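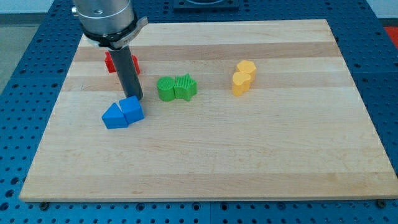

Week 4: Opening chapters in the thriller

Okay, so last week we ended on the question of how late you can start a story, and I promised you an answer with examples. I have four openings for you, all in the course packet, and I'd like you to read them before you read the rest of these notes. Go on, they're short!

Let's take Stirness first. It opens on a ferry with the engine already dead and a passenger missing, and we don't learn the narrator's name until page 19. Did that bother you? It didn't bother me at all the first time, because I was too busy worrying about the lifeboats. That's what I mean by a hook with a question in it. The dead engine is a situation, and the missing passenger is the question.

Rundero does it the slow way. There's a whole breakfast before anything goes wrong (eggs, a radio, a long argument over a parking ticket), and I know some of you hated it. Look again at the parking ticket, though. It comes back on page 281 and it breaks the alibi. I'd call that a planted object, and we'll spend most of May on those.

Mahuika starts with a chase and then jumps back two days. I'm a bit grumpy about this one. The flashback runs more than 4,000 words, and by the time we get back to the chase I've forgotten who was behind the wheel. If you want to use this structure in your own draft, keep the gap short and repeat one clear detail on either side of it.

Rillenen we'll do together in class, so just mark every sentence where you learn something about the detective's past. Use a pencil, you'll change your mind.

For Saturday: write an opening of 184 words exactly, title not included. Somebody has to want something by the end of the second sentence. No dreams, no alarm clocks, no weather please. Bring two printed copies, double spaced, one for me and one for your partner to scribble on.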